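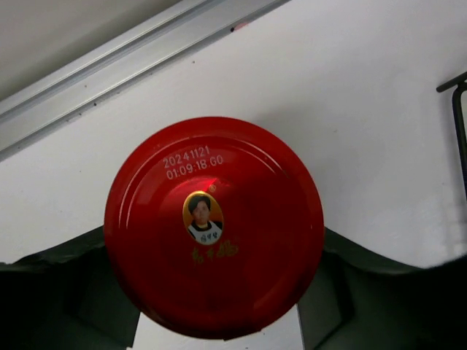 Getting Jars and Canisters Off the Counter and Into One Wire Basket

By Girish Sengar
May 23, 2019
Filed under: Kitchen > Small Storage

I keep chili sauce, tea and a few dry goods next to the stove. In the old apartment they had a shelf. In the Drondthorpe place they have a white counter and a wire basket, and it took me until November to settle on a way of loading it.

Start by taking everything out. Wipe the basket with a damp cloth and let it dry upside down. Then do the containers. Sauce jars get sticky just under the cap, so run a cloth with dish soap around the threads and wipe the outside of the lid. Metal lids should be dried by hand with a towel.

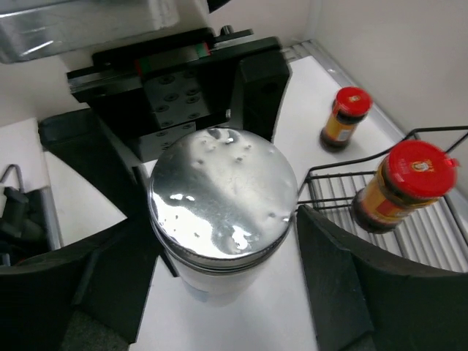
Leave the labels on. I soaked mine off once and then couldn't tell two dark sauces apart without opening both.

Now load the basket:

1. Put the widest canister in first, against one end.
2. Add the next biggest container beside it. A little leaning is fine if the lids are tight.
3. Jars you use every day go in last, label out.
4. Lift the basket a couple of inches and set it down again. If something rolls, turn it a quarter turn or swap it with its neighbor.

My heaviest canister holds 900 grams when full. I slide the basket with both hands when that one is in it.

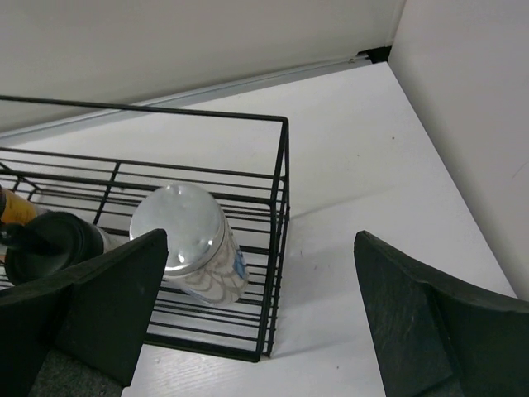

A metal-lidded canister near the end of the basket, with a black-topped container to its left.

If your basket has wide gaps in the floor, cut a piece of shelf liner to fit. Check opened sauces for a "refrigerate after opening" note before you give them a place on the counter.

2 comments

raron63: I tried liner in mine and crumbs got under it. Went back to bare wire and just rinse it in the sink.

M. in Sodine: Do you stand the tall jars up or lay them down? Mine tip over when I pull the basket out.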